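Subject: Re: Folding work and the new line at Plolmont
List: Garment and laundry floor discussion
Date: Tuesday, May 11, 2021

On the list last week a member from the Groto plant wrote:

> We have been told the folding cells are coming in November. Our
> supervisor says no jobs go away, but she also said she doesn't know
> what the jobs will be. There are 79 of us on two shifts. Has anyone
> been through it? Mostly I want to know what happens to piece rate,
> and whether the people who fold now get asked anything before the
> machines are bolted down.

We went through part of this at Plolmont, so I'll answer what I can. I fold and inspect returns, mainly knitwear, and have been on the floor long enough to remember when we pressed everything by hand.

Piece rate first. Ours ended the week the first cell started up. The Sillow cells take flat woven goods: pillowcases, napkins, plain shirts. That was the fast work, and it was where people made their money. What stayed with us was slower, so the old rate would have meant a pay cut for everybody. The local got an hourly rate set from each person's last five months. Get that in writing before November. Ask which months they plan to use, too, as ours first wanted to count the slow season.

On being asked: yes, but late, and only about knits. The cells jam on anything thick or stretchy, so the company started collecting examples of people handling those by hand, with grippers in place of fingers. Some of it is done on the floor and some at people's homes, on whatever table they have. It is paid as regular hours here. The sweaters and other ribbed things are the slow ones.

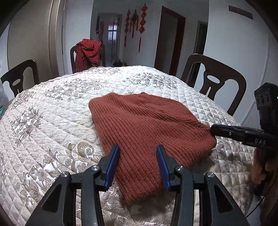
Ribbed knit on a quilted tablecloth, a gripper open over it and a second one at the right corner.

You work with two of these, one in each hand. It's hard on the wrists for the first week and after that it's mostly dull. You can't feel the cloth, so you learn to go by how the edge looks. A thick fold wants to spring back and you have to pinch lower than you would with your fingers. I did 521 garments before I went back to inspection. A few coworkers like it and have stayed with it. Others tried it for a day and said no, and nothing was held against them — make sure that part is in writing as well.

As for jobs, no layoffs so far. Five people from the flat line moved to tending the cells, which means loading, clearing jams and a lot of walking. Two took the transfer to the Duda warehouse. When someone retires from folding the spot isn't filled, and I think that's how the number will come down.

Things I would ask for if I were at Groto:

Who clears a jam, and is the cell locked out when they do it.
What the training hours pay, and whether they count toward seniority.
What happens to a person who can't stand and walk a full shift. Folding at a bench was where we put people with bad knees, and those benches are mostly gone.
Who owns the recordings made in a worker's home, and how long they are kept. We asked that and are still waiting on an answer.

I can send our hourly rate language to anyone who writes me off list. It's two pages. The jam procedure is longer and I'd have to ask the local first.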